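### 3.2 The lakeshore parcels and the hotel trade

The development of the western shore began with land sales, and the sales began with a single estate. When the Rugemalira family gave up farming, their holding was divided into 482 lots. The lots nearest the water were narrow and expensive. Those behind the ridge road were larger and sold slowly, many of them to buyers from Gimton who never built on them.

Deed books kept at the Gimton town office show that the shore lots changed hands often in the first years. Five buyers came to hold most of the frontage. They did not work together, and at least two of them were in court over a shared landing, but all of them put up lodging of some kind. The largest was the Hitusura House, a frame hotel with 200 beds and its own steamer dock. The others were closer to boarding houses, with a family living on the ground floor and guests above.

Earlier accounts treat the Hitusura House as the whole of the trade. Ogola's study of the boarding houses argues against this, and the present section follows her reading. The hotel was open only from June to early September – the smaller houses took guests from May until the lake froze, and some kept winter boarders who worked at the ice sheds.
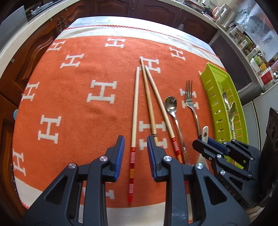
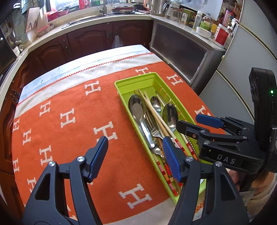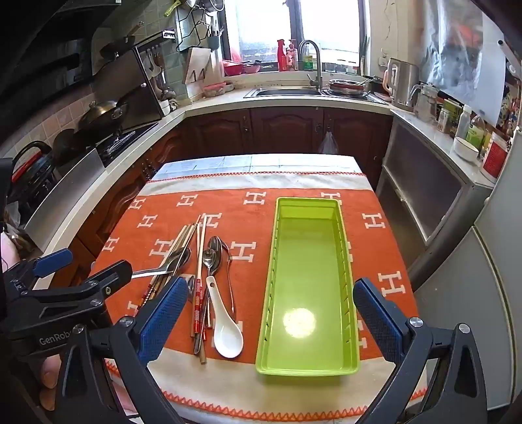 **Figure 4.** Table with orange cloth patterned with the letter H.

The boarding houses left few business records, so the evidence for how they were run comes mostly from household goods and from sale lists made when a house closed. The Drirkeck list is the fullest. It gives the contents of each room in order, starting at the front porch, and it names linen by color and mark. Several houses marked their sheets and table covers with one initial to keep them apart at the laundry, which served the whole shore. A repeated capital of the kind that covers the orange cloth in Figure 4 would be a pattern and should not be read as a laundry mark, which was small and placed in a corner. Kanini Ogola makes the same distinction in her notes on the Drirkeck linen, where a printed cover had been entered by mistake under the hotel's name.

The corrected list changes the picture of ownership. Once the printed cover is removed, nothing in the Drirkeck house can be tied to the Hitusura House, and the old claim that the hotel supplied the boarding houses loses its main support. Guest letters point the same way. Visitors wrote of the two kinds of lodging as separate places with separate prices, and a walk of 30 minutes lay between the hotel dock and the nearest boarding house.

The arrival of the railroad on the opposite shore affected the two groups differently, as the next section shows.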